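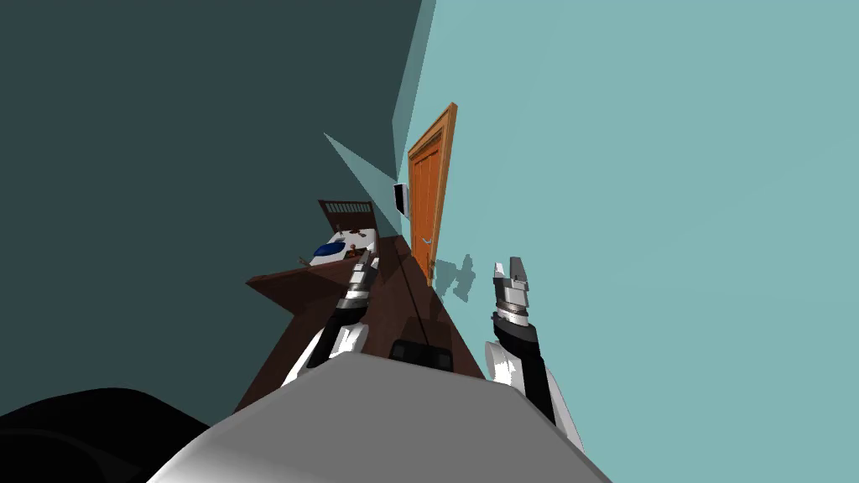
Step 4. Swap the camera controller and rerun

Status: open
Assigned to: Justinas Adomaitis
Reported by: Felista Minja

Picked this up Friday after Felista's note that the head view in the bedroom sim comes up tilted. I get the same thing with the Hidow camera profile. The walls run diagonally and the door looks tall and narrow. Both arms load, and so do both grippers.

Settings for the run:
Camera profile: Hidow, default mount
Controller: Brultus
Physics steps per episode: 4,000
Episodes: 40

Replaced the Brultus controller with the Wallner one and left everything else alone. Tilt is the same, so I am ruling the controller out. Wallner did settle the left arm faster after a reach – worth its own ticket.

Step 5. Check the mount transform

The roll value in the Hidow profile is written in degrees. Our loader reads radians. The Clestport profile already uses radians and comes up level in the same room. Converted the value by hand and the horizon is level in 2 of 2 restarts.

Step 6. Gripper comparison

Jabari asked if the scores from the tilted runs can be kept. Joint logs are fine. Anything scored from the head camera should be thrown out, for the segmented gripper on the left and the parallel-jaw on the right.

Still to do:
Mabli to add a unit check to the loader
Rerun all 40 episodes with the corrected profile
Miroslava to confirm the wrist cameras don't have the same problem – I have not looked at those

Leaving this open until the rerun is in.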